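The Rental
By Eero Kettunen
August 24, 2026

The kit came in one case. Serrano signed for it at the counter in Puridby and read the agreement standing up. Term, 7 days. Deposit, 115. Units, 2. The firm was called Himano and the product was called Mano, and the clerk pronounced both names the same way.

"You hold it like a drill," the clerk said. "You do the chore. It records what the fingers do. You send us the file and we send back a policy for your arm."

"And if the policy is bad?"

"Section four."

Section four said that a policy was considered delivered when it was downloaded.

Serrano had bought the arm in April, used, to sort clothes for his mother, who could no longer close her right hand. It had not yet sorted anything. It could reach the closet rail. When it got there it pushed.

He started on the first evening. The manual asked for short takes, one garment each, with a pause before every grasp. He did coats, then shirts, then coats again. He logged the failures in a column of their own: slipped, missed, caught on zipper. The grip force was adjustable in steps and the default was too high for anything thin. He lowered it and wrote that down too. 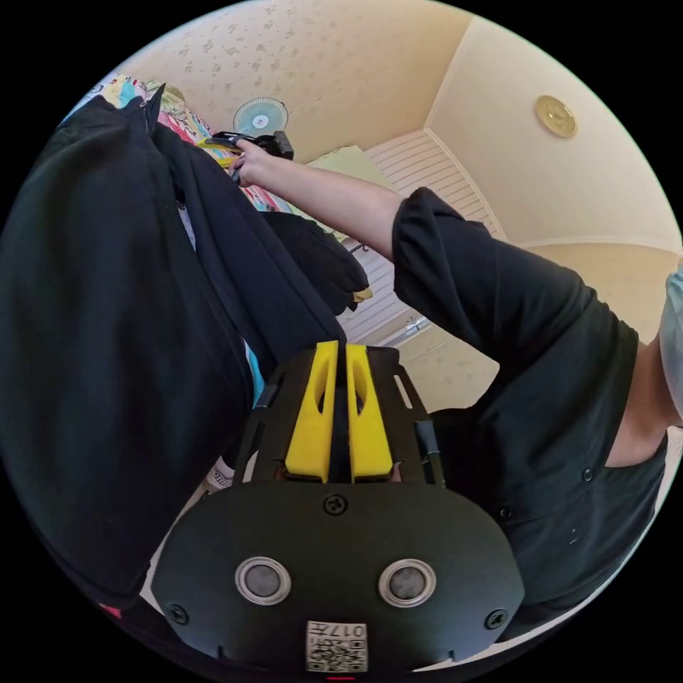 By the fourth evening his takes were running nine seconds, down from twenty. The file counter read 3720 and the software stopped showing its yellow warning. His mother watched from the doorway with her bad hand in her pocket.

"You're doing it slowly," she said.

"It has to see the approach."

"That's how your father hung things. Shoulder first, then the other shoulder."

Serrano checked. He did hang them that way. He had no entry for it in the log.

He uploaded the file at midnight. The policy arrived before breakfast. He loaded it, cleared the floor under the rail and pressed start. The arm went up to the first coat, stopped for the length of one pause, and took it by the left shoulder.

Contact: Eero Kettunen, via the fiction desk | © 2026 | Back to top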